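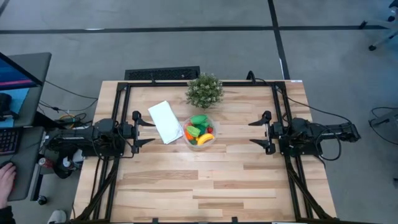
Play Food Lending: Frequently Asked Questions

Who may borrow play food sets?
Any family or registered child care service holding a current Vika Toy Library membership.

What does a set contain?
Contents vary. Most sets combine toy fruit and vegetables, such as a banana, a strawberry, a carrot and a pepper, supplied with a clear plastic bowl. Set 167 contains 13 pieces.

How should the pieces be cleaned?
Wash by hand in warm soapy water and dry with a clean cloth. Do not use the dishwasher. Bowls may be washed in the same manner.

What if a piece is lost?
Please note the colour and type of the missing piece on the return slip. No fee applies to the first piece.

Are the sets suitable for children under three?
No. Smaller pieces may present a choking hazard.

Whom should I contact?
Enquiries may be directed to Regula Gruber, Lending Coordinator, at the Papadakis Centre.

Last updated April 14, 2020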